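**Shirt swap fills up the Lahlou hall, more folding hands wanted**

Nov 28, 2015 - Quick one before the doors close. The winter clothing swap is on at the Lahlou hall on Surden Street, open till 4, and the tables were already stacked by mid morning.

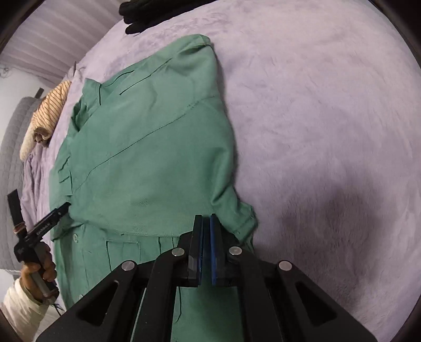
Button-ups are the big thing this year. Work shirts, dress shirts, school shirts, a lot of them in green after the Vimlow garden center changed its uniform in October and let staff hand in the old ones. 200 shirts came in from that alone. Most in good shape, a few missing buttons.

Mounir Abdel Rahman is running the folding side. He ran a dry cleaning counter in Derno for 20 years and has opinions.

"People fold a shirt like a towel," he said. "Then it sits in a bag for a week and you get a crease right across the front. Nobody wants that one."

His way, for anyone bringing a bag in this afternoon: face down, collar flat, sleeves straight back, sides in, then up from the hem. Do up the top button and one in the middle, the rest can stay open. Pockets checked first. So far this morning they've had a bus pass, a house key and a shopping list out of shirt pockets, all at the front desk if thier yours.

Folding on a blanket helps too, he says. A bare table is slippery and the sleeves slide off while your doing the collar. There are spare blankets in the back room. Please don't take those home, a couple went missing last time.

How it works, same as before. Bring up to 20 items, get a ticket for each, swap tickets for whatever you like. Nothing to bring? A dollar a ticket. Kids' coats are free, no ticket needed. Coats on the left as you come in, shirts and pants down the middle, shoes on the stage.

Still short on: mens large and up, kids gloves, anything wool. Way too many ties. No more ties please.

Sewing table is by the kitchen door, 3 machines going and a jar of odd buttons. They will fix a loose cuff or a pocket seam while you wait but not zippers, the line got too long last year. Hems only if it's pinned already.

Attendance was 70 in the first hour, which beats the spring swap. Parking lot is full, try the street behind the Derno Road bakery instead. Coffee is still on, the soup is gone.

Whatever is left at 4 gets bagged and goes over to the Surden shelter Monday. They've asked for it folded and sorted by size, so if you can stay an extra half hour at the end, find Mounir by the shirt tables. Bring scissors for the string if you have any, we only have one pair.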